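Bemgate Stacked Laundry Unit, White

Item no. 2516
Sold by Kurek Laundry Supply

The Bemgate is a stacked laundry unit for apartment buildings, dorms and small laundry rooms. The dryer is on top. It takes up the floor space of one machine, and two or more can be set side by side against a wall.

The cabinet is white and wipes clean with a damp cloth. The dryer door opens toward the front, so leave enough room to stand and unload with it fully open. Check this before you order if the unit is going in a hallway or closet.

Weight without packaging: 175 lb
Cabinet height: 70 in
Color: white
Stacking hardware: included
Vent hose: not included

Delivery is to the ground floor. Stairs cost extra and need to be booked ahead. Our installer, Ardalan Zarei, can level the units, connect the vent and take away the old machines.
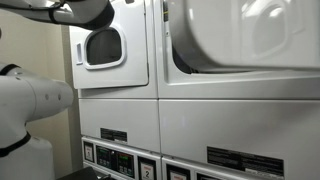

Clean the lint filter after every load. Wipe the door glass and the inside of the door once a week. If the door stops closing flush, look for clothing caught at the edge before calling for service.

Replacement door seals and handles are kept in stock. For orders of more than one unit, ask Mareike Reinholz for a quote.

Prices last updated May 6, 2020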